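Boddale Paper and Stamp Circle
Minutes of the May meeting, held 11th May in the upstairs room

Ecaterina Căpraru took the chair and welcomed everybody, with a particular hello to the 13 members who had come through all that rain, and to our two newcomers from the Moldovan print shop, who brought a walnut cake that was much admired and did not last until the break. The November minutes were read and agreed, with one correction: the red ink pads came from Tota and were a gift, so we do not owe anything for them (thank you again, Tota!).

Ecaterina then gave us a lovely long talk on placing a single stamp on a plain white sheet. She likes a small mark, well away from the edges, and she asked us to try one near the middle before getting ambitious with borders and corners. There was a good deal of friendly back and forth over whether a mark looks better dead center or a touch higher. Most of us came down on the side of a touch higher, though the matter was left open and will surely come up again.

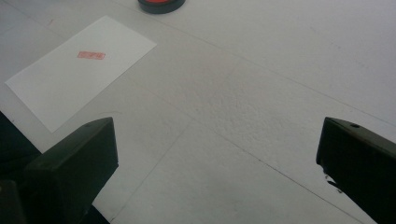
How long should a stamped sheet be left before it goes into a folder?

Overnight if you can manage it, and a full day for the heavier paper, which holds the ink on its surface longer. Ecaterina lays a piece of scrap tissue over each one when she finally stacks them, and several members said they would start doing the same.

We moved on to supplies. The Prulisex paper is nearly gone, and after some discussion it was agreed to order 18 more packs in plain white and leave the cream for another time, as so few people were choosing it. Red ink remains the clear favorite. Anyone who would like blue or green is asked to put their name on the list by the door before the next meeting.

The fall display was talked over at some length. The library has kindly offered us 4 panels, and we would like each member to put in at least one small red stamp on white, unframed, with the name penciled lightly on the back. Please don't fold your sheets to get them home! Flat folders are in the cupboard and may be borrowed.

Under other business, it was asked that the tables be wiped down before the paper comes out, and that cake stay at the far end of the room. Both were agreed with good humor and a few guilty faces. The meeting closed after a second pot of coffee.

Contact: Boddale Paper and Stamp Circle, care of Ecaterina Căpraru | © Boddale Paper and Stamp Circle | Back to top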